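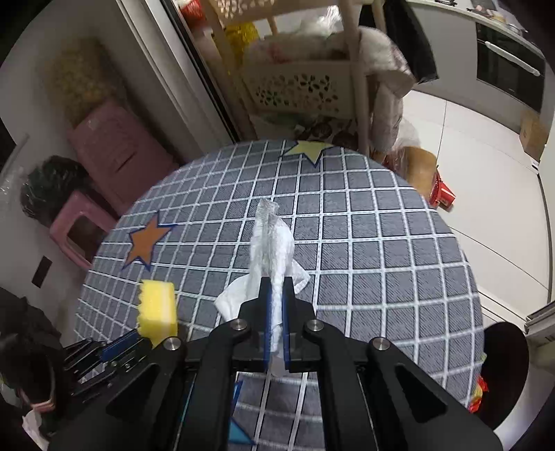 2 January 2026, Kullaldale, small room

First entry of the year. Only Tõnu and me today, Laine comes back on Monday.

Subject: wiping and twisting tests for the round table. We want to write the cleaning part of the Clolent care sheet, and Jurgita asked me to compare the tissue with the sponge on the gray tablecloth, the one with the grid and the stars. She thinks that the printed grid hides crumbs, so people stop wiping too early. I think she is right. On the gray squares I see very little, on the white lines I see everything.

Tissue. A flat sheet tears quickly when it is pulled across the cloth. If I twist it first into a rope, it holds much better, but the rope takes up less from the surface. A half twist seems to be the best: one end tight, the other end left open like a fan. The open part does the wiping and the tight part is for holding. After 3 passes the end becomes ragged and leaves small white pieces, and then I must collect those also. So for the care sheet: change the tissue after 2 passes.

Sponge. The yellow one with the white layer. I used only the yellow side today. It goes well over the flat middle of the table, but near the edge the cloth moves together with it, and I had to keep the cloth with my other hand. Tõnu says that clips would help. I asked Dace if we have any left from the Orlandini order, no answer yet.

Smell of the sponge: a little of soap, even when new. Not a problem for me, but Siiri was sensitive to this last time, so I write it down.

Room. Both pink stools can stay by the wall, the short one in front is good for putting bags on. Please do not put bags on the round table during a test, also not for a minute. The cream shelves in the next room are still not sorted. I wanted to do it today and did not have time.

To do:
- same test with the white side of the sponge
- wash the tablecloth and look if the orange star loses color
- ask Laine where she wrote the numbers from the first cloth, I found only page 21 and it stops in the middle
- buy tissues, one box is not enough for next week

Stopped at lunch. Tõnu took the crumbs jar home to fill it again.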